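Reading a Paperback in a Language I Barely Have
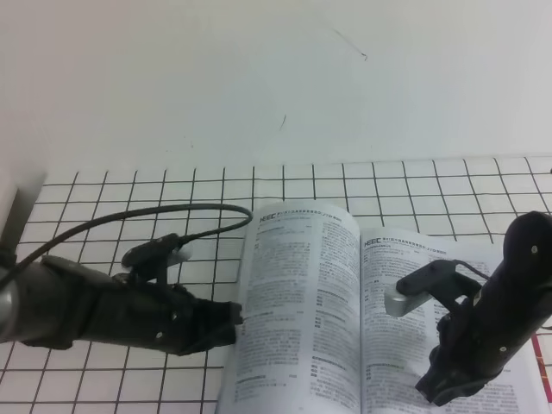
So I have been at the Chinese thing again. Those of you who were around last November will remember that I announced (loudly, with a schedule) that I was going to read one whole book in Chinese before spring. Spring went by. Summer went by. I had read the foreword and most of a page after it, and I'd spilled tea on my dictionary.

I picked it back up six weeks ago and this time it's going better, and a few people have written in asking how I'm doing it, so this is that post. It's long. Get a drink.

First, the kind of book matters more than I ever gave it credit for. My big mistake the first time was going straight for a novel. I like novels! I read them in English all day long! But a novel in a language you're shaky in is a swamp, because if you lose the thread on one page you've lost it for the next 100, and you don't even know whose uncle is talking. What I want now is a book in short paragraphs with a bold heading on top of each chunk. Dense is fine. Small print is fine (well, small print is annoying, I'm at the age where I'm shopping for lamps). But give me a heading every so often and I've got somewhere to stand. I read the heading, I work out what it's probably going to be about, and then I go in. If the paragraph beats me I go on to the next heading and start fresh, and my pride is only a little bit dented.

Tamer Sayegh, who I've known since we were both terrible waiters, told me years ago to read like that and I ignored him. He learned Turkish from a stack of appliance manuals and a gardening magazine. His Turkish is great now, although he does know a lot of words for drainage.

Second thing, and this is where I get boring: the table. I can't read a hard book on the couch. I've tried so many times. On the couch I'm holding the thing open with one thumb, my notebook is down in the cushions somewhere, the pencil is gone, and in ten minutes I'm asleep with the book on my face. For anything I have to work at, I need a hard flat surface and the book lying open on it, with both hands free. I like a plain table too, nothing patterned with flowers or fruit. And facing a blank wall if I can get one. I used to sit at the window, and I know every dog on our street because of it.

Which brings me to paperbacks that will not stay open. You know the ones. You flatten it, you let go for one second to write down a word, and the pages hump up in the middle and start sliding shut. Some things I've tried, in order of how mad they made me:

A coffee mug on the corner. Works until you want the coffee. Also leaves a ring, and then you own a book with a ring on it forever.

Those big black binder clips. They hold, but you have to take them off and put them back on for every page turn, and they chew up the edges. On a thick book they pop off and go across the room like a frog.

A second book laid across the top. Good for the top half! Covers the part you want to read, naturally.

A wooden page holder thing from the craft market in Ristdale that goes over your thumb. Cute. My thumb hurt after a quarter of an hour. I gave it to my sister.

A sock with rice in it. I'm serious. One long sock, fill it with uncooked rice, tie a knot, drape it across the bottom of both pages. It's heavy enough to hold and soft enough to sit down into the dip at the spine. I've made three. My husband put one in the microwave thinking it was for his neck, and now it's the neck one, so I've made four.

The other half of it is breaking the book in properly when it's new, and I do wish I'd learned this as a kid. Stand it on its spine, let the two covers fall open onto the table, and then press down a few pages at a time from the front, then a few from the back, then the front again, until you meet in the middle. Run your finger gently down near the gutter each time. Don't just open it in the center and lean on it! That's how you get the crack, and after the crack you get pages in your lap. I lost most of a chapter of a Vurnus travel guide that way and had to do an entire trip without knowing how the buses worked.

OK, the reading part. My routine right now goes like this. I get up before the rest of the house and sit down with one double page, left and right, and that's the whole job. One spread. I go through it once with no dictionary and no pencil and let it be as foggy as it wants to be. Then I go through a second time and put a light pencil dot beside whatever is stopping me. I'm strict about the dots. I'm allowed 8 on a spread and then I have to quit dotting, or I'd dot the whole page and never come back. Then I look those up and write them in a notebook by hand, the character, the sound, the meaning, and a short bit of the sentence it came out of. Then a third read, out loud if I'm alone. The cat leaves for that part.

I did try doing it all on my phone. There's an app called Zimness that half my online study group swears by, and I gave it a fair shot, but I found I was tapping on words before I'd really looked at them. My eyes never did any work. With paper I have to hold the shape of the character in my head long enough to go and find it, and that seems to be the bit that sticks. Your mileage may vary, and if the app is what keeps you going then please keep going!

About numbers, since a couple of you asked. There's a list going around of the 1000 most common characters and people treat it like a finish line. I worked my way down it two winters ago and felt very grand. I then sat down with a real printed page and could read "the," more or less, and "but." Knowing the characters one at a time wasn't the same as knowing the words they make when they get together, and they do love to get together. I still think the list was worth doing. I just wouldn't wait until I'd finished one to open a book, and if you're on character 1004 and feeling like you should be fluent by now, come sit by me.

Oh, and bookmarks. I don't use one for this, I use a strip of card the width of the page and slide it down under the line I'm on. Small, tightly packed print really needs it. I cut mine out of the boxes from Toprak (the tea, the one in the dark box), nice stiff card, doesn't curl.

Current status: eleven spreads done this month, the notebook is nearly full, and I laughed at something on the page the day before yesterday before I'd looked up a single word in it. It was not a very funny line. I read it to my husband anyway and he was good about it.

Next time I'll do the notebook in more detail, including the pencils, because I have opinions about pencils. And if any of you have a better trick than the rice sock, put it in the comments, I'm collecting them.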